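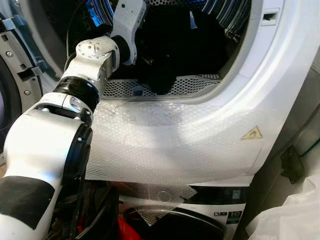 Ofertas de emprego > Automação e Robótica > Manutenção

Técnico/a de manutenção para célula robotizada de lavandaria – entrada imediata

A Stikorau procura técnico ou técnica para tomar conta de uma célula. Uma só. Braço branco de juntas rotativas, garra, secador de carga frontal montado por cima da máquina de lavar. O braço tira e põe roupa, o resto é connosco. Precisamos de alguém que a mantenha a andar, que a conheça de cor e que não tenha medo de meter a cabeça dentro de um tambor.

Local: Trimley, pavilhão de ensaios, rés-do-chão. Presencial. Não há teletrabalho nesta função, escusam de perguntar.

Contrato: um ano, renovável. 4 dias por semana, com um sábado por mês pago à parte. Começa assim que houver pessoa.

O que vai fazer

Arranque da célula de manhã. Referenciar o braço, verificar a posição zero da garra, fazer um ciclo em vazio com a porta do secador aberta e outro com uma peça de roupa. Se passa, liberta-se para a equipa de ensaios. Se não passa, fica parada e escreve-se porquê no caderno. O caderno é em papel e vai continuar a ser.

Garra. Desmontar, limpar, trocar a ponta quando está gasta. O cotão entra por todo o lado, sobretudo com roupa escura, e depois a garra fecha mal e a peça escorrega. Temos pontas de reserva, a encomenda das próximas fica a cargo de quem entrar.

Cabo da garra. Passa por fora, ao longo do braço, e dobra junto ao pulso. É o ponto fraco. Ver a folga todos os dias, trocar antes de partir. Na última revisão grande, em Janeiro, estava no limite e só se deu por isso porque alguém olhou. Queremos uma pessoa que olhe.

Parafusos do pulso. Reaperto com chave dinamométrica, segundo a tabela. Não a olho.

Secador. Limpar a grelha perfurada do filtro, na boca do tambor. Caem lá coisas pequenas, botões, bocados de etiqueta, e são para tirar com pinça, máquina desligada da corrente. Verificar também o fecho da porta e as dobradiças. A porta trabalha muito mais aqui do que em casa de qualquer pessoa.

Alinhamento. Se alguém encosta na torre, mesmo pouco, o braço deixa de acertar na boca do tambor. Voltar a medir, corrigir o referencial, testar. Conta com uma manhã inteira das primeiras vezes, depois faz-se em bastante menos.

Máquina de baixo. Trabalha menos com o braço mas precisa da mesma atenção: borracha da porta, filtro, esgoto, mangueiras.

Peças. O stock é uma estante com 44 referencias, cada uma na sua caixa. Manter a lista em dia, avisar quando falta. Parte do material vem da Indska e demora, portanto é preciso pedir com tempo.

Registo. Cada paragem leva hora, código e o que se fez. Da última campanha ficaram 756 ciclos registados e 426 têm nota de manutenção escrita à mão, por passar a limpo. Sim, passar isso a limpo faz parte das primeiras semanas.

O que pedimos

– Curso técnico em electromecânica, mecatrónica, automação ou parecido. Se não tem curso mas tem anos de oficina, candidate-se na mesma e explique.
– Experiência com braços robóticos, de qualquer marca. Saber mover em manual, definir um ponto, ler um erro e não carregar logo em reiniciar.
– Leitura de esquemas eléctricos, multímetro, cravar terminais em condições.
– Bloqueio e consignação. A sério, não de ouvir falar. Ninguém põe a mão no tambor com o braço em tensão.
– Português para falar com a equipa, inglês suficiente para os manuais.
– Escrever de forma que outra pessoa perceba. Letra legível conta.

Dá jeito mas não é obrigatório

– Ter reparado electrodomésticos. Muito valorizado, mais do que parece.
– Algum Python, para ler os registos. Não vai programar o braço de raiz, há quem o faça.
– Ter passado por outras células ou linhas, nossas ou de fora. Dois colegas vieram do projecto Bühler e deram-se bem.
– Carta de condução, para ir buscar peças quando é urgente.

O trabalho tem partes chatas

Muito tempo de joelhos à frente de uma máquina. Cotão. Roupa no chão para separar e dobrar outra vez ao fim do dia, porque os ensaios usam sempre os mesmos conjuntos. Dias em que a mesma falha aparece de manhã e à tarde e ninguém sabe de onde vem. Quem gosta de procurar a causa vai gostar disto, quem quer variedade provavelmente não.

Oferecemos

Salário conforme a experiência, dito logo na primeira conversa. Subsídio de refeição, seguro de saúde depois do período experimental, roupa e calçado de trabalho. Formação no braço nas duas primeiras semanas, com a pessoa que faz agora a manutenção e que vai mudar de equipa. Ferramenta da casa, quem preferir trazer a sua pode.

Horário das 8h às 17h com uma hora de almoço. Há dias em que se sai mais tarde, são compensados no próprio mês.

Como é a selecção

Conversa curta por telefone. Depois uma manhã no pavilhão, paga: damos-lhe a célula parada com uma avaria preparada por nós e vemos como trabalha. Não é preciso resolver. Interessa a ordem em que verifica as coisas e se desliga o que tem de desligar antes de mexer. No fim fala-se do contrato. Resposta a todos os que vierem à manhã, sim ou não, na mesma semana.

Candidaturas

Enviar CV (duas páginas chegam) e meia dúzia de linhas sobre uma avaria que lhe deu trabalho: o que era, como a encontrou, o que faria diferente. Sem carta de motivação, não lemos. Certificados só se forem pedidos mais á frente.

Entregar pelo formulário desta oferta ou em mão na recepção da Stikorau em Trimley, em envelope com a indicação "manutenção célula". Até Ter 11 Abril, ao fim do dia. As que chegarem antes são vistas antes, não vale a pena guardar para a última hora.

Quem já se candidatou à vaga de operador de ensaios pode concorrer a esta também – basta dizer nas linhas de apresentação, não é preciso mandar o CV outra vez.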